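Bimanual demos for cable sorting: policy stalls after the handover

Posted by plondberg_bench, June 2020
Tags: teleoperation, demonstrations, imitation learning, deformable objects

I am collecting teleoperated demonstrations for a two-arm sorting task. Thin strands go into perforated plastic baskets at the back of the table. Both arms are bolted to one front rail, and the enclosure walls are papered. Control runs at 30 Hz and I have 300 episodes recorded. 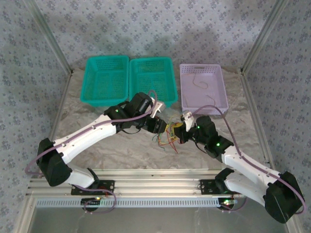
The policy is trained on joint positions plus images from a fixed camera. Validation loss looks fine. On the robot, the approach phase is good and the first grasp usually works. After that one of two things happens: both arms freeze with the grippers close together, or one arm opens early and the strand is dropped. Lowering the learning rate changed nothing. Training for twice as long made the freezing worse.

I would like to know whether to record more of the same or change how I record. Going to 500 episodes is possible but costs me most of a week. Episodes were recorded by two operators and I did not log which one did which.

Haruna Katayama

Change how you record first. Freezing in the middle of a two-arm task is usually pauses in the data. A person on the leader arms stops to look before releasing, and at your control rate a two-second look is a long run of frames in which the action equals the current state. The model learns that the correct thing to do in that pose is to stay there. Longer training fits it better, which matches what you saw.

Plot joint velocity for both arms over every episode and look at the stretch between the second gripper closing and the first one opening. If there is a flat section, you have two options. Trim it in preprocessing, keeping a few frames on each side so that gripper closure is not cut. Or re-record with a rule that the giving arm opens as soon as the receiving gripper has closed. I prefer the second. Trimming leaves a small jump in the images if anything was still swinging, and a hanging strand keeps swinging for a while.
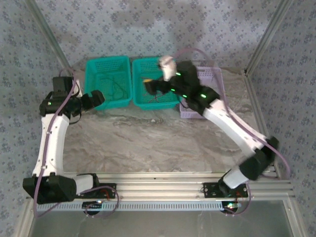
Early opening is a separate fault. Check that gripper commands and images are stamped by the same clock. On our Portela setup the camera ran 90 ms behind the servos and the policy released before it had seen the second grasp. We fixed the offset in the loader and did not have to throw anything away.

Also check what the fixed camera sees at the moment of release. If a forearm covers the strand or the target basket, the release decision has no visual evidence behind it. Either add a wrist camera or move the handover toward the middle of the table.

As for the operators, put the ID in the episode metadata from now on. For the old data, you can often separate them by which arm moves first.

huvel_user

just get more data. we went to 500 and it got better. also try a bigger batch

Emiko Hayashi

I agree with Haruna on the pauses. Two additions.

Vary the starting state on purpose. If the baskets begin empty in every episode, the policy has never seen a target with strands already in it, and the second and third items in a run will be out of distribution. I split recording into blocks: empty baskets, partly filled, and one strand already in the wrong basket. Write the block name into the episode header.

Keep failed grasps if the operator recovers within the same episode. Delete the ones where the operator gives up. In the Clurance set we had removed every miss as a matter of tidiness, and the resulting policy closed on air and carried on to the basket with nothing in the gripper. Putting the recoveries back in reduced this a great deal with no other change.

I would hold off on extra episodes until the velocity plots are done. If the pauses come from only one of the two operators, train on the other one's episodes alone and compare. It is one training run and uses data you already have.

plondberg_bench

Plotted it. Flat section before release in most episodes, and it is much longer in one cluster that I assume is the second operator. The clock offset is small here, so the early opening must be something else. Re-recording with the release rule and operator IDs, starting with the partly filled block.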